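Looking after a hand-held two-finger gripper on a white bench

This page covers the routine care of the Skatuslow hand-held gripper: cleaning, checking the fingers, setting the cable and doing a bench check before it goes back into use. It applies to the pistol-grip model with two black fingers and brass threaded inserts. The Evitz model uses a different housing and is covered on its own page.

Allow half an hour the first time. After that it goes faster.

What you need

A hex key set
A soft brush and a lint-free cloth
Isopropyl alcohol
A feeler gauge
Thread locker, low strength
A small light object to pick up, such as an empty box
The log sheet for the unit

Before you start

Unplug the gripper at the computer end first, then at the tool end. Do not pull on the cable itself. Hold the plug by its body and ease it straight out.

Clear the bench and wipe it down. A white surface is best for this job because dropped screws are easy to find and black plastic dust shows up straight away. If you find dust under the gripper after a session, two parts are rubbing, and you should look at the finger joints before anything else.

Put the gripper down on its side. Resting it on the fingertips puts load on the linkage.

Step 1: Clean the fingers

Brush the inner faces from the joint toward the tip. Then wipe them with the cloth and a little alcohol. The faces have a slightly rough texture, and that texture is what gives you grip on smooth objects. Don't sand it or scrape it with a blade.

Clean out the small holes in the fingers with a dry brush. Grit packed into a hole will push a screw off line if you later fit pads or a marker plate.

If a face has gone shiny over a large area, change the finger. Change both at once. A new finger opposite a worn one will pull objects to one side as it closes.

Step 2: Check the brass inserts

The inserts are pressed into the plastic with heat and they can work loose. Try each one with a fingernail. It should not turn or rock.

A loose insert can sometimes be saved. Take out any screw, set the iron to 212 °C, rest the tip in the insert and let it sink back under its own weight until it is flush. Stop there. If you push, the insert goes in crooked and the part is scrap. Let it cool fully before you put a screw in.

If the plastic around the insert has cracked, replace the part. Glue will not hold it.

Step 3: Check the linkage

Open and close the fingers slowly by hand with the trigger. The movement should feel the same all the way through. A tight spot in the middle usually means dirt in the central slot. A tight spot at one end usually means a screw done up too far.

Close the fingers on the feeler gauge at the tip, then halfway up. The gap should match. If the tips touch first, loosen the screws at the joint on one finger, close the trigger, and tighten them again with the fingers held shut.

Put one drop of thread locker on each joint screw. Keep it away from the plastic faces. Tighten until the screw stops, then back it off by a small amount, so the joint moves freely without side play.

Step 4: Route the cable

The cable leaves the housing at the side and should make one wide curve before it goes anywhere else. A sharp bend at the housing is the most common cause of dropouts on this unit – more common than a bad plug.

Let it hang clear of the fingers through the full travel of the trigger. Leave enough slack for the operator to reach the far side of the bench. Coil any spare cable in large loops and keep it where a sleeve won't catch it.

Step 5: Reconnect and set zero

Plug in at the tool end, then at the computer end. Open Baltano and wait for the unit to appear in the list.

Close the fingers fully and set the lower value. Open them fully and set the upper value. On a unit in good order the upper value reads 400. Anything from 394 up is fine. A lower reading means the fingers are not opening all the way, so go back to Step 3.

Save the values. Then close Baltano and open it again to make sure they were kept. Version 2 drops them if the unit was plugged in after the program was started.

Step 6: Bench check

Stand a small box on the bench and bring the gripper to it from the side, then from above. Watch the finger position in Baltano while you do it. The number should follow the trigger with no jumps.

Move the gripper around over the bench at working height, as far as the cable allows. Look at where the cable goes as you turn your wrist. Do the same with the other hand if your operators swap sides.

Write the two values and the unit number on the log sheet. Note any part you changed.
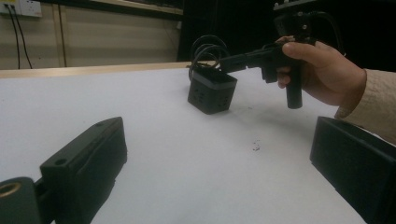
Gripper housing and black cable over the white surface:
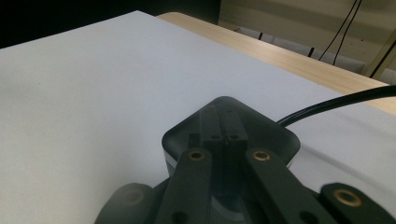 How often should the joint screws be checked?

Once a week is enough for a unit in daily use, and again any time it has been dropped. A unit that has been in storage should get the full routine from Step 1 before it is handed out. If the same screw keeps coming loose, replace it along with the part it threads into.

Spare parts

Fingers are sold in pairs by Sopacua. Inserts come in bags and should be kept with the soldering iron tip that fits them. Order the joint screws at the same time, as they are an odd length and hard to match locally.

Page last changed 26/08/2018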